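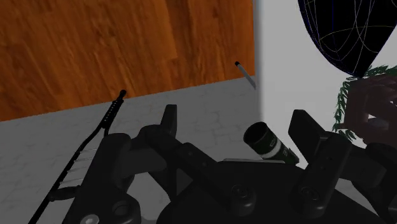 # Talk notes: Why our database got slow, and what we did about it

*Department research afternoon, 1 January 2022 version. Uriel, these are the long notes, so please don't read them out word for word!*

**Opening (take your time, let people find seats)**

Thank everyone for coming, and thank Uriel Beltrán for letting me borrow so much of the storage group's afternoon. Say that I'm going to talk about indexes, and that I promise it gets more cheerful than it sounds.

Start with the Grundo story. Grundo is our archive of sensor logs, and when I joined, a simple lookup took so long that people would start one and go get coffee. I did this too, for months, and I drank a great deal of coffee (pause here, someone from the second floor will laugh).

**What we thought was wrong**

- Everybody blamed the disks. I blamed the disks. We bought new disks.
- Lookups got a little faster and then went right back to where they had been by November.
- Show the slide with the two curves. Point out the flat part, and wait, it's small on the projector.

**What was wrong**

Go slowly on this bit, it's the heart of the talk. Grundo had 3413 tables, and 700 of them carried an index that no query had touched in the whole logging period. Every single write still had to update those indexes. So we were paying for them all day long and getting nothing back, a bit like keeping up a magazine subscription for a house you moved out of.

The other half of the trouble was the query planner. Its statistics were stale, so it would look at a table that had grown enormous and still believe it was tiny, and cheerfully scan the whole thing from top to bottom.

**The Cladmont tool**

Explain that Cladmont is only a small script with a nice name. It reads the query log, works out which indexes are used, and suggests ones to drop. It never drops anything by itself! Someone always asks this, so say it now and say it again at the end.

Mention that we ran it on 3 systems: Grundo, the Villaseñor course records, and Ernimier. Villaseñor was the easy one. Ernimier was the hard one, with its month-end reports that run so rarely that the script took their indexes for dead weight. We now keep a much longer log before we trust the suggestions.

**Results slide**

- Median lookup on Grundo went from 1054 milliseconds to 700.
- Writes improved more than lookups did, and I should admit I hadn't expected that.
- Ernimier barely changed. Don't skip over this one, the students like hearing about it.

**If there's time**

The question of whether a learned model could pick the indexes for us. I'd love to say yes. Our first try did well on old queries and badly on new ones, and I have a backup slide with the plots if people are curious. (If Uriel is waving at me, skip straight to questions.)

**Questions**

Repeat each question into the microphone. Cladmont never drops anything by itself. The link to the script is on the last slide, so leave that one up while people are packing their bags.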